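Facilities > Automation Safety > Inspection Records > Tabletop Handling Cells

Overview Procedures Records Forms Contact

Ondieki Handling Laboratory
Post-Fault Inspection Checklist with Comments
Cell 4, tabletop pick-and-place
August 2025
Form 3715

Reason for inspection: The arm failed to stop at its lower height limit during a placing task and pressed a serving dish against the table. The dish broke. No person was inside the marked boundary and no injury was reported. The cell was locked out by the operator on duty and remained so until this inspection began.

Entries are marked Pass, Fail, Corrected or Open. An item marked Open must be closed before the cell returns to unattended running.

SECTION A. ISOLATION AND ACCESS

A1. Main power isolated and tagged before entry. Pass.

A2. Emergency stop at operator station. Pass. Tested with the arm at rest and again at reduced speed.

A3. Emergency stop at rear of cell. Corrected. The button worked but did not latch on every press. The switch body was replaced and the old part kept with this record.

A4. Floor boundary marking. Pass. Marking is worn on the side nearest the supply cabinet — repaint at the next scheduled closure.

A5. Broken material removed. Corrected. Small pieces of glaze were found under the table and in the cable tray. Both areas were vacuumed, and the tray cover was refitted.

SECTION B. GRIPPER AND WRIST

B1. Finger surfaces free of cuts and embedded fragments. Pass. Fingers were removed, wiped down and examined under a bench lamp.

B2. Finger mounting screws. Corrected. One screw on the Nisunetti mount was below the required torque. All screws were tightened and marked with paint.

B3. Wrist camera bracket. Pass.

B4. Wrist cable. Fail, then Corrected. The outer jacket was rubbed through near the second clip. The cable was replaced and the clip moved to give more slack at full rotation.

B5. Grip force limit. Pass. The stored value matches the commissioning sheet from March.

SECTION C. CONTROL AND HEIGHT LIMIT

C1. Fault log retrieved. Pass. The log contains 248 entries for the shift. The first relevant entry is a lost force reading, followed by two attempts to reconnect.

C2. Response to lost force reading. Fail. The Madetti controller held the last valid reading and allowed the arm to continue downward. A stop should have been commanded. The damaged cable described in B4 is the probable source of the lost reading, but the response of the controller is a separate fault and is treated as such.

C3. Lower height limit. Fail, then Corrected. The limit had been set for a bare table and did not allow for dishes. It has been raised, and a separate limit must now be entered for each type of dish.

C4. Software update to stop on lost reading. Open. The change has been written and is under review by the Mestum site. Until it is approved, the cell may run only with an operator present at the station.

SECTION D. WORK AREA AND TEST ITEMS

D1. Table surface level and firmly fixed. Pass.

D2. Condition of dishes. Pass. Remaining dishes were checked for chips and hairline cracks, with particular attention to rims. Any dish with a damaged rim is to be discarded and may not be repaired with adhesive.

D3. Reflective items. Open. Glossy dishes can affect the height estimate taken from the wrist camera. The operator should compare the estimate with a measured height before the first run of each shift and enter both values in the log.

D4. Supervised test at reduced speed. Pass. Speed was held to up to 2 percent of the rated maximum for the first approach. The arm stopped correctly when the new wrist cable was unplugged with the temporary stop rule in force.

COMMENTS

The worn cable should have been found earlier. The monthly check asks only whether the wrist cable is "secure," and a secured cable can still be worn. The wording will be changed to require that the clips be opened and the jacket examined along its full length.

Operators are reminded to keep hands clear of the dish while the gripper is lowered, including when the arm appears to have paused. A paused arm is not an isolated arm. Adjustments to items on the table require the stop to be pressed first — no exception is made for brief corrections.

Status: returned to attended use only. Items C4 and D3 remain open.

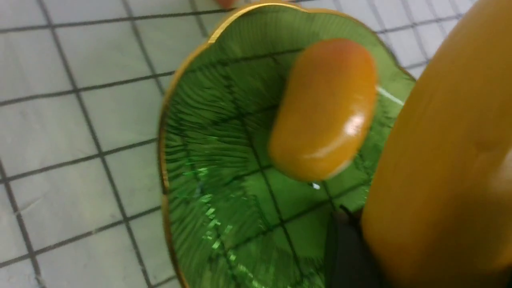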